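Budgeting for household robots

Equipment planning for a two-armed household robot divides the cost into purchase, end tools, simulation and upkeep. In the Bratetti method, first set down in September 2018, simulation is charged to the project before any hardware is ordered, and door widths, counter heights and reach are checked against a rendered home.

Grippers are budgeted as a separate line. A spare pair is entered in the first year. The Hodthorpe schedule allows 2000 hours of arm use before joints are inspected, and holds back 8 percent of the purchase price for parts.

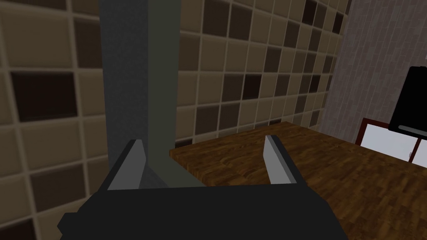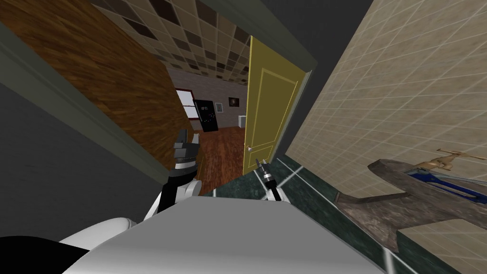
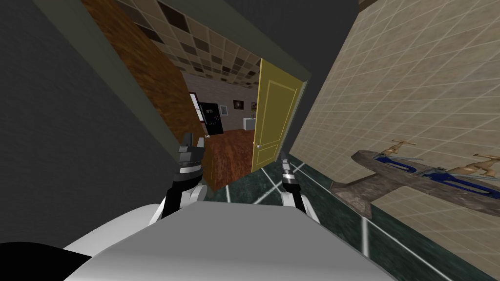

Simulated interiors; in the second and third, both arms are at an open yellow door.

Fengying Cui objected that the schedule understates labor: a buyer who pays for rendered rooms still has to pay staff to build and correct them, and in her own accounts this came to 41 percent of the first-year total. Later versions of the schedule list room modeling under wages.

Leasing is usual for trials shorter than 2 years. Lease terms normally exclude grippers and floor repairs. Quotes from different suppliers are compared on cost per working hour, with shipping and training included.

See also: Bestov cost table; Depreciation; Service contract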